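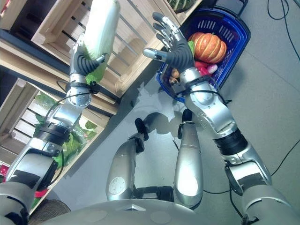
The Kallport Community Pantry opens its practice produce shop to families on July 6, 2025. Visitors select vegetables from light wooden shelving, place them in a blue basket and bring them to the table for a short talk on storage and cooking. Long items such as napa cabbage are best held upright until there is a clear space for them. A pumpkin takes up a good part of any basket, and staff will suggest choosing the large items first.

The shop has been arranged by the Montes Food Education Office with support from the Ultbridge Library District. Admission is free. Some 130 families have registered, and places remain in the afternoon session.

Please note that the produce in the practice shop is artificial and is not for consumption. Fresh vegetables are available at the main pantry counter during regular hours.
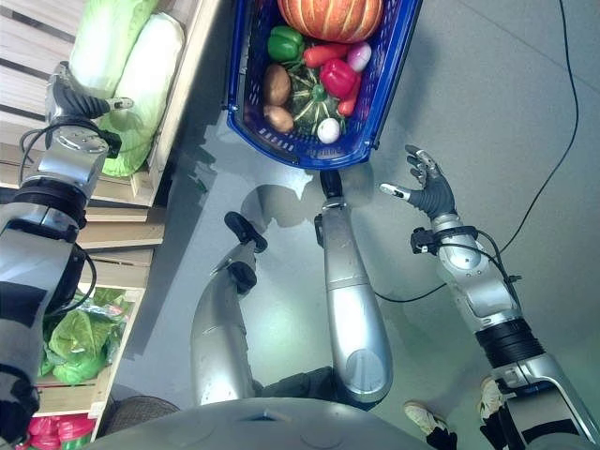

Participants will work from a printed list of vegetables, grouped by how they are kept at home. Children may work with an adult or on their own. Potatoes and onions belong in the "cool and dark" group. Peppers and carrots belong in the "refrigerator" group, together with the napa cabbage on the upper tier of the shelf and the wrapped lettuce in the crate below it. Whole pumpkins and hard squash may be kept in a cool, dry room.

The list was revised after the December session, when several visitors asked for larger print. It is now offered in English and Spanish - both versions are on the same sheet.

A full basket is also used to discuss weekly meals. Staff will ask each family to name two dinners that could be made from what they have chosen.
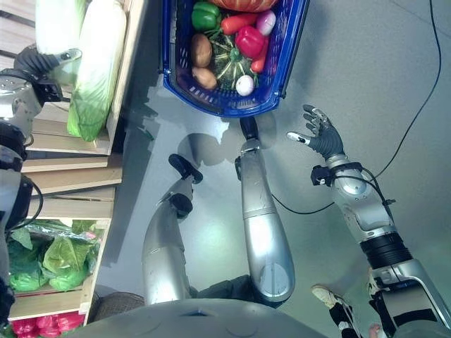

Families who cannot name two are given a recipe card. The most requested card last season was the roasted squash with peppers and onion, of which 247 copies were handed out.

At the end of each visit, participants are asked to return all items to the shelves by type. Baskets should be left on the floor beside the shelving and should not be stacked while full.

Questions about group bookings may be directed to Rochelle Kincaid, Program Coordinator, at the Kallport office. Schools should allow two weeks for a reply.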